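Folding and trimming the Markico dart: notes on paper

7 Feb 2021

Filed under: paper, bench notes

I have been folding the same glider for most of the winter, and I keep getting asked which paper to use. The answer depends on the grain, the weight and how much patience you have with the nose. These are my notes so far. They cover the standard pointed dart only. Wide gliders behave differently and I will leave them for another post.

Paper

I use colored copy paper, light blue, because white sheets disappear against the wall at the far end of the hallway and I get tired of looking for them. The current ream is Lacson. Before that I used Tunelport, which folds a little softer and holds a crease less well. After a day the wings on a Tunelport dart start to open up at the root. The Lacson sheets stay shut.

Check the grain before the first fold. Bend the sheet gently lengthwise, then across, without creasing it. The direction that bends more easily is parallel to the grain. For a dart you want the grain running nose to tail, so that the center crease is made along it. A crease made across the grain cracks the surface and leaves a slightly rough ridge. It will still fly, but the two halves of the fuselage do not lie flat against each other, and the tail opens.

Sheets that have been folded and flattened again are not worth reusing. The old crease always wins.

Center crease

This is the fold everything else is measured from, and most of my bad darts were bad at this point. Bring the long edges together and match the corners at both ends before touching the middle. Hold the corners down, then press outward from the center of the fold toward each end. Do the first pass with a finger. The second pass is with something hard. I use the back of a plastic ruler.

If the corners are off by even a small amount, open it and start with a fresh sheet. Adjusting the crease gives you two creases side by side, and the nose will wander between them.

Nose and wings

Fold the two front corners in to the center line. Leave a very small gap on each side of the crease, less than the thickness of a pencil line. With no gap, the layers collide when you close the fuselage and the point goes blunt. Repeat the fold once more for the narrow dart, twice if you want it narrower still. I stop at two folds per side in total. A third adds weight at the front but the layers get too thick to crease cleanly with a ruler.

Close the fuselage with the folds inside. Then fold the wings down, starting at the nose. I set the wing fold 21 mm above the keel and mark it with a pencil at both ends. Reynaldo Gatchalian, who got me into this, does it by eye and gets straighter results than I do with the marks.

Trim

Throw it level and gently the first time. A hard throw hides most faults.

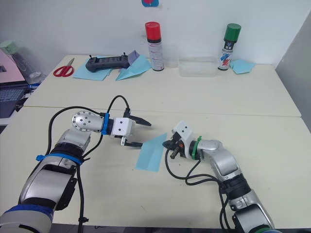 If the nose drops straight away, bend the trailing edges of both wings up by 3 mm. If it climbs, stalls and falls, take some of that bend out. A steady turn to one side is usually a twisted wing. Sight along it from behind with one eye closed and untwist the wing before you start bending anything else. Change one thing per throw, and write it down. I did not write things down in the first batch, so I have a box of darts that fly well for reasons I can't repeat.

Dihedral matters more than I expected. The wings should form a shallow Y with the fuselage when seen from the front. Flat wings roll easily and don't recover. Since the paper relaxes a bit in the air, set the angle slightly higher than you want it.

Small paper

I have also started on small darts from purple note paper. The same proportions work, but the paper is stiff for its size and every error in the center crease is larger in relation to the wing. I cut these sheets down with scissors and the edges are not as true as the factory ones. A proper trimmer is on the list. The Jokance one has decent reviews but the blade is sold separately.

Next I want to compare the Lacson sheets cut long grain and short grain, same fold, same trim, and see how the creases look after a week on the shelf.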